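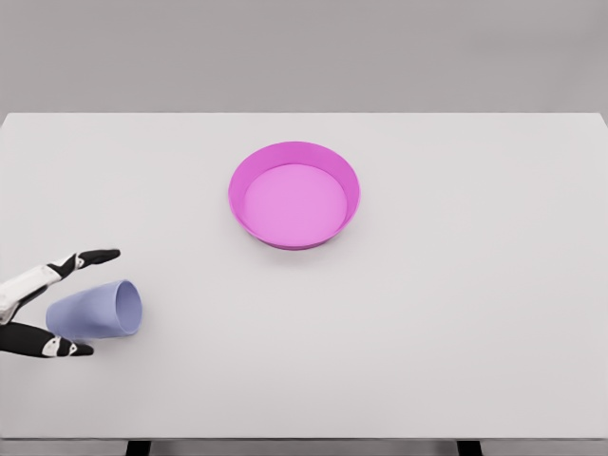

Robot hands learn to wait before they grab, Voltham team says

Last updated: July, 4:40 pm

A small robotics lab at Voltham says it has cut down on one of the more annoying failures in robot grasping, the one where the hand knocks the thing over or sends it rolling before it has a proper hold.

The fix, according to lead researcher Divina Navarro, is to make the hand stop for a moment with its fingers open on either side of the object. Then decide.

"We were training it to close as soon as it got there," Navarro said. "So it closed on whatever was there, including nothing."

The method is called Hinov. It was tested in simulation on a plain table with a cup and a bowl. The job sounds dull: pick up a cup that's lying on its side, put it in the bowl. Cups on their sides are a pain for robot hands though. They're round, they roll, and a tapered one rolls in a curve, so a finger that touches too early can push it well out of reach.

Hinov splits the job in 2. One part of the program only handles the approach, getting a finger to each side of the cup without pressing on it. A second part takes over from there, looks at where the cup is compared with the fingertips, and either closes the hand or backs off and tries a new angle. Backing off is not counted as a failure, and Navarro reckons that's where most of the gain came from. Older training setups at the lab docked points for every retreat, so the robot learned to lunge.

The numbers. Out of 400 simulated runs, with the cup starting in a different spot and facing a different way each time, the robot got the cup into the bowl in 334. Without the pause, same hand, same cup, same starting spots, it lost hold or missed far more often. The lab hasn't put out a full breakdown for the older version yet, it says that will be in the paper.

Of the runs that went wrong, 34 were put down to the cup slipping during the lift. The rest were a mix. Some drops short of the bowl, some where the cup caught the rim on the way in, and a few where the program kept backing off untill time ran out.

That last one is a known weak spot. A hand that's allowed to change its mind can do it forever, and the group is still arguing over how many tries is fair. Navarro wants a hard limit. Alfredo Marquez, who wrote the simulator side, would sooner charge a small penalty that grows with each retreat.

"If you cap it, it just does something silly on the last go," Marquez said.

Colours and positions of the objects were changed between training batches so the program wouldn't lean on any one look. Pale cups on a pale table gave it the most trouble early on, Marquez said, and he went back and added more of them.

No physical robot yet. Everything reported so far was done on computer, where friction and weight are whatever you set them to, and the lab was upfront that a real cup on a real table may behave differently. Slipping is the big worry. Simulated fingertips grip evenly, real ones wear and pick up dust.

Trials on hardware are planned at Keltham, where the group has bench time booked and a hand of the same general layout as the simulated one. The first tests will use the same cup and bowl job. After that, mugs with handles, then soft things like paper cups, which the closing part of the program hasn't been trained on at all.

Estrella, a kitchen equipment firm, is paying for part of the hardware work. It has an interest in machines that clear tables. A spokesperson said it was too early to talk about products and wouldn't say how much money was invovled.

The lab plans to release its training setup along with the paper, incuding the failed runs. Navarro said other groups had asked for those first.

The paper has been submitted but has not been peer reviewed.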